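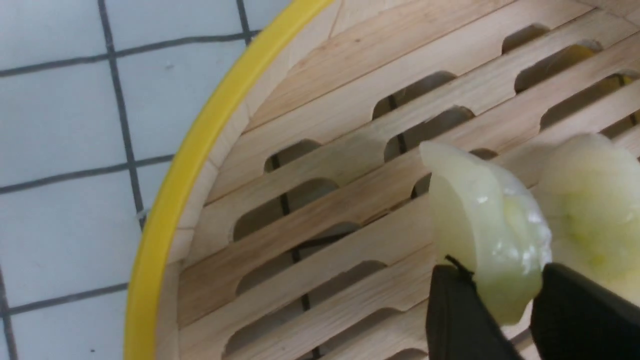 About us

Graltau is a cookery school and kitchen supplies shop on the corner of Uvitz Lane, five minutes on foot from Hollenstein station. We teach steaming, dumpling making, noodle making and everyday home cooking to adults and older children, and we sell most of what we teach with.

The school started as a shop. For the first few years we sold pans, knives and steamers from the front room and used the back for storage. Customers kept asking how to look after what they had bought, so we cleared a space behind the counter and gave short demonstrations on Wednesday evenings. Those filled up quickly. When the unit next door came free we took it on, knocked through and put in a proper teaching kitchen.

What we teach

Most people begin with the one-day course. It covers doughs, fillings, folding and cooking, and you eat what you make at lunch. After that there are 4 evening courses, which can be taken in any order:

Steamed buns and breads
Dumplings and wrappers
Fish and vegetables
Noodles from scratch

Each evening course runs for six weeks. Classes start at 6.30pm and finish by 9pm. Ingredients, aprons and printed recipes are included in the fee. We ask you to bring a box with a lid for leftovers and to wear flat, closed shoes.

Vegetarian versions of every dish are available – please tell us when you book. We can work around most allergies, but wheat flour and sesame are used in the kitchen every day and we cannot promise that any dish is free of them.

The one-day course costs £80 and the six-week evening courses cost £106. There is a reduced rate for students and for people receiving certain benefits. Vouchers can be bought in the shop or by phone and are valid for a year.

The shop

The shop is open to everyone, whether or not you are on a course. We stock steamers in several sizes, woks, rolling pins, cleavers, cloths and storage jars, along with dried goods and a small range of sauces. We also sell spare lids and single steamer tiers, which can be hard to find elsewhere.

If you are not sure which size of steamer you need, measure the inside of the pan you plan to use and bring the figure with you. We are happy to take back anything unused within 28 days.

Schools and groups

We run half-day sessions for local schools during term time. Pupils from Skokent come to us each June as part of their food technology work, and we can also visit schools that have their own cooking facilities. Private groups can hire the teaching kitchen with a tutor at weekends.

Finding us

From the station, turn left and follow the main road as far as the post office, then take the second right. The number 76 bus stops at the end of the lane. There is no parking outside, but the public car park behind the library is free after 6pm. The entrance and teaching kitchen are on one level, and two of the worktops can be lowered.

To ask about a course or check whether something is in stock, ring the shop during opening hours or leave a message and we will call you back the next working day.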